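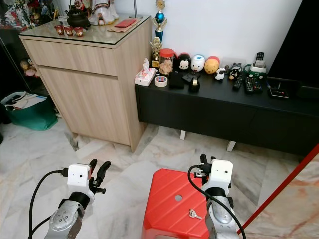 Gripper finger wrap - what are you all using and how often do you redo it?

marblefloor
Posts: 41
Two-arm setup, parallel grippers, two fingers each, cameras on the wrists. I run it at home most evenings and the thing that eats my time isn't the arms at all, it's the fingers. Bare ones let anything thin and shiny slip, so I wrap them in black tape, and then the tape gives up and I get to do it over.

What I do now: fingers off, wipe with alcohol, one layer of tape from the base up, overlap by half, fold over the tip and come back down. Takes me over 9 minutes a finger if I'm fussy about it, and I am fussy about it. Small keys are my test object. If the gripper can get a key off a flat stool without shoving it along first, the wrap is good. By the end of a week it's shoving again.

So, two things. What tape? And is anybody on a schedule or do you just wait till it looks terrible?

slowjog
Electrical tape is the wrong stuff if that's what you've got on there. It creeps. The glue goes gooey, the tape walks down the finger every time you squeeze, and you end up with a fat roll of it at the bottom. I went to Drokent grip sleeve (the thin one, cut to length) and I've redone it twice since May. Costs more, yes.

Also half overlap is too much on a finger that small. You're building a staircase. Butt the edges.

hexkey_hoarder
Disagree on butting the edges! Every butt joint is an edge for something to catch on, and on the inner face that's exactly where you don't want one. I do a single long strip on the inner face first, running tip to base, and then wrap the back and sides over its borders so no edge faces the work. Been doing it that way on the Trelcombe arms in our shop and I get a couple of weeks out of it, easy.

Agree on the sleeve being nice though. I'm just cheap.

marblefloor
Ok, the long strip first makes a lot of sense. I've been going round and round like I'm bandaging a thumb.

It is glossy vinyl tape, slowjog, guilty. I had a box of it. Before I tore it all off I grabbed a still from the wrist camera, fingers just over the floor, so you can tell me how bad it is:
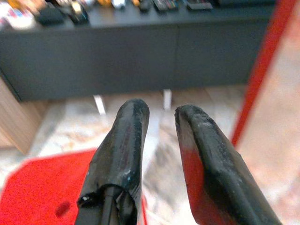

My usual trick for deciding on a rewrap is to drag a fingernail down each side with the power off and see if anything lifts. I did that on these two and stopped pretty quickly. The left one is all wrinkled and there's a curled flap coming away down low, with a dark slot or seam showing under it, and I'd really like that covered. The right is wider and it's scuffed and dusty, with red showing through on the inside face. How much of that would you live with? The tips still come to about the same height so I haven't touched the mounts.

slowjog
None of it. The flap alone would have me reaching for the knife, it'll hook on a bag handle or a cord and take the rest with it.

And wrinkles on one finger mean your contact line is wherever the tallest wrinkle is. That's probably your key problem right there, more than the tape getting slick.

nightshift_ann
Going to be the grump here. You two are fixing tape with better tape. If he can take the fingers off in a minute anyway, print or buy a spare pair with a rubber pad glued in and swap them. I keep 2 sets per arm in a drawer, wrap or pad them on Sunday in front of the TV, and during the week it's two screws and go. The tape question mostly stops mattering.

What I'd worry about more is the cables. The black one coming off the gripper housing - is yours hanging in a loop? Mine was, and it snagged on furniture until I clipped it back to the forearm.

marblefloor
Yep, both of mine loop out pretty far. The left one swings down past the arm and the right one goes over the top of the housing and hangs across the forearm. I left them long on purpose because the wrist turns a lot and I was scared of yanking the connector.

nightshift_ann
Leave the length, just tell it where to live. Roll the wrist to both end stops by hand, find the spot on the forearm that moves least, put one soft strap there. Hook and loop, never a zip tie. Then turn it again and watch the connector the whole way. If it tugs even slightly, give it more slack before you power up.

Don't strap near the black band if that's your joint. Ask me how I learned that one.

hexkey_hoarder
Zip ties are fine if you don't crank them down like you're hog-tying a calf.

nightshift_ann
They're fine until somebody else tightens them for you.

paperclip85
Jumping in with a small one. After a rewrap do you rezero the gripper? I added a layer once and my closed position was off by the thickness of the tape, so the motor sat there pushing and got warm. Took me a whole evening of blaming the driver. There's a thing in the Limum wiki on setting the closed position, page is called Gripper Zero or close to it.

marblefloor
Oh no. I have never once rezeroed it.

paperclip85
Ha, well, there you go. Close it on a slip of paper, back off until the paper just slides, save that as zero. Do it every time the tape changes, both sides.

slowjog
Seconding this. Do it before you touch the key test or you won't know which thing you fixed.

marblefloor
Update, 14/12/2018. Stripped all four fingers. The old glue was nasty, took way longer to get off than the tape did. Went with hexkey's long strip on the inner face, cloth tape this time because I couldn't wait for sleeves to ship, and put a patch over that slot before wrapping. Rezeroed both with the paper. Left cable is strapped, right one still isn't, I ran out of strap.

Key came up on the left arm first try, then I fumbled it three times on the right, so the right is getting another go tomorrow. Nambiar sleeves are sold out, anybody know if the Drokent ones stretch over a wider finger or do I need the next size?

slowjog
Next size. They stretch a little but they'll thin out at the tip.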